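Wiltside Two-Finger Gripper Kulis 9

Kulis 9 is an electric gripper with two fingers for small robot arms. It is made for sorting and bin work, where the parts stand close together and there is little place for the fingers to go down. We sell it single or as a pair for two-arm stations.

Before we took it into the programme, we compared it with our older model Thân at our test room in Nurnunton. Both were mounted on the same arms and made the same task: take a part out of one bin and put it in another. Each gripper did 2000 cycles. Kulis 9 missed the grip 9 times. With Thân the result was weaker, mostly on round parts which stand near the bin wall. For flat parts we found no difference, and customers who handle only these can stay with Thân.

Technical data
Weight with mounting plate: 700 g
Fingers: two, exchangeable
Cable: one, for power and signal
Order number, single: 1715
Delivery: from January

Please note that the gripper is delivered without arm and without controller. The mounting screws are included. If your arm has another flange than the standard one, please write to us before you order, and we will check which plate is needed. 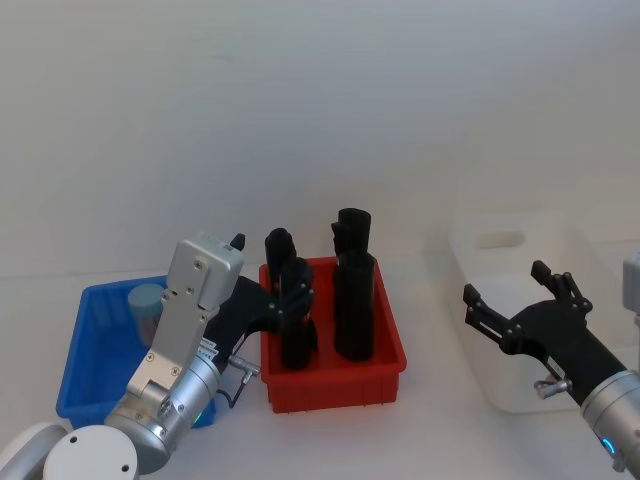

Bin test with two arms: left gripper in the red bin, right gripper open.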